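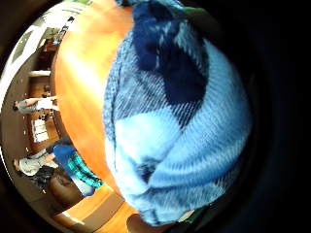

Our collection rules for hand-held grippers at Danladi used to fit on 3 pages, and most people skipped to the last one. I rewrote them in June. The part I spent the longest on is what we call a clean start: before recording begins, the operator checks what is in view and what is going to be touched. Soft goods make this harder than boxes or cups do. With a blue knit bundled up like that, a bit of green showing at its top edge and something pale under the fold at the bottom, two labelers can easily disagree on whether it's one object or several. So the rule now says to write the object list before the first grasp, and to list anything that is only partly showing as "partial" – no guessing at what it is.

The second rule is about people. Wide lenses take in most of a room, including whoever is sitting across the table. Everyone in the room signs the consent sheet, even if they only came in to sit down. If someone hasn't signed, the episode isn't kept. We lost 413 episodes to that at Stavcombe, out of a batch of 1000, and I would make the same call again.

Third, glare. A glossy tabletop is fine and we don't cover it. The old Givano checklist told people to put down a matte cloth, and I took that line out. Homes and offices have shiny tables. What we do ask is that the operator leaves the exposure setting alone for the whole session.

I also cut the rule about retakes. It allowed 2 per task, and people were using both to hide slow grasps. Now a slow grasp stays in and gets tagged slow.

Still open: how to name garments that are folded around other things. Modine uses "container" for that and I don't like it – a sweater isn't a container. I've put "wrap" in the draft for now and will leave it there until Friday, when the labelers send their comments back.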